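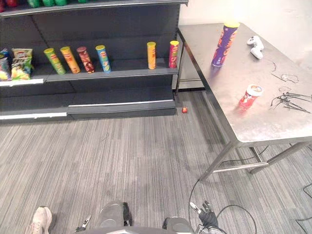
Who can enroll at the Flelden School of Languages?

Any adult aged 18 or over may enroll, at any level, including those who have never studied a second language. Applicants who are still in high school may be admitted to the summer session with the written consent of a parent or guardian.

About the School

The Flelden School of Languages is an independent school for adult learners. It offers evening and daytime instruction in Arabic, French, Mandarin Chinese, Ukrainian and English as a second language. The school was founded by Nouhaila Filali, who continues to serve as Director, and by the late-afternoon reading group from which the first French class was formed. Classes were held for two years in a rented room above a print shop before the school moved to its present home in the Younis Building.

The school now teaches 56 classes in each academic year. No class has more than 7 students at the beginner level or 12 at the intermediate and advanced levels. These limits are set out in the school's charter and may not be changed without the approval of the full teaching staff.

Our Approach

Students at Flelden are expected to speak from the first lesson. Grammar is taught in order and in full, but each new point is put to use in conversation before the class moves on to the next. Written work is assigned weekly and returned with comments within three class days. Beginners receive a printed course book prepared by the school. From the second year, students read newspapers, letters and short stories chosen by their instructor.

Placement is by interview. The interview lasts 25 minutes and is conducted partly in English and partly in the language to be studied. Applicants who have learned a language at home, and who speak it well but have not learned to read or write it, are placed in a separate heritage track for Arabic, Mandarin or Ukrainian.

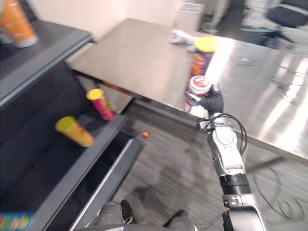

Heritage students usually complete the reading and writing course in one year and may then join the advanced class. Those who wish to remain in the heritage track for a second year may do so, and several have gone on to assist in the beginner classes as conversation partners.

Faculty

Nouhaila Filali, Director, teaches French at all levels and supervises the placement interviews.

Reda Belkadi heads the Arabic program. He teaches Modern Standard Arabic in the evening and a daytime course in spoken Moroccan Arabic.

Antonina Bilyk teaches Ukrainian and is the author of the school's beginner course book in that language, now in its third edition.

Jingyi Liao teaches Mandarin Chinese, including the two-term course in handwriting and the reading of simplified and traditional characters.

Latifa Fawzy directs the English program and advises students who are preparing for college entrance or for citizenship interviews.

The Serov Reading Room

The Serov Reading Room, on the second floor, is open to all enrolled students during class hours. It holds dictionaries, graded readers and a collection of recorded radio plays that may be borrowed for up to two weeks. Former students may keep their borrowing privileges for a small yearly fee. Food is not permitted in the reading room. Conversation hours are held in the room next door and are open to guests of enrolled students.

Academic Year

The academic year is divided into 3 terms, with a short summer session in July. Students may begin in any term, although those with no knowledge of the language are advised to begin in the fall. Certificates are awarded at the end of each level on the basis of attendance, written work and an oral examination given by an instructor other than the student's own.

Tuition and Assistance

Tuition is charged by the term and includes all course materials. The Flilach Fund provides partial tuition grants to students who would otherwise be unable to attend. Applications to the Fund are read separately from applications for admission, and a request for assistance has no bearing on placement. Refunds are made in full up to the second class meeting of the term and at one half until the fourth.

Contact

Questions on admission should be addressed to the school office, which is open on all class days from noon until the start of the last evening class. Visitors wishing to observe a lesson are asked to write in advance.

Page last revised 10 January 2019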